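Diese Website verwendet Cookies. Mit der weiteren Nutzung stimmen Sie dem zu.

Strickjacke mit Reißverschluss: Front wellt sich nach dem Waschen

Gefragt von Isabelle Doucette, 10.01.2018

Weiße Strickjacke, Ajourmuster, Baumwollgarn Cornine, selbst gestrickt. Reißverschluss mit der Maschine eingenäht, Geradstich, Stichlänge 2. Seit der ersten Wäsche (Schleudern mit 900 U/min) liegt die Front nicht mehr glatt. Auftrennen oder dämpfen? Und wie wäscht man so etwas, ohne dass der Schieber in den Maschen hängen bleibt?

Antwort 1
Dämpfen hilft. War bei mir auch so.

Antwort 2, Bohdan Levchenko
Dämpfen gleicht nur kleine Differenzen aus. Erst messen: Jacke flach auslegen, Vorderkante und Reißverschlussband getrennt messen. Bei mehr als 16 mm Unterschied auftrennen, Strickteil feucht spannen, vollständig trocknen lassen und das Band von Hand mit Rückstich neu einsetzen — vorher heften, nicht nur stecken. Zum Waschen den Reißverschluss schließen, Jacke auf links, Wäschenetz, Schleudern deutlich unter 1000 U/min.

Antwort 3
Zustimmung zum Heften. Lochmuster gibt in der Breite stärker nach als ein glattes Gestrick, das Band dagegen kaum. Ob die Naht spannt, prüft man am besten am angehobenen Teil: Bei meiner weißen Jacke mit hellgrauem Reißverschluss zieht sich das Gestrick beidseits des Bandes leicht zusammen, sobald man oben am Schieber anfasst. Flach auf dem Tisch fällt so etwas weniger auf. Beim Zusammenlegen die Front nicht entlang des Bandes knicken.
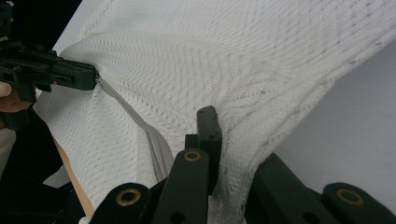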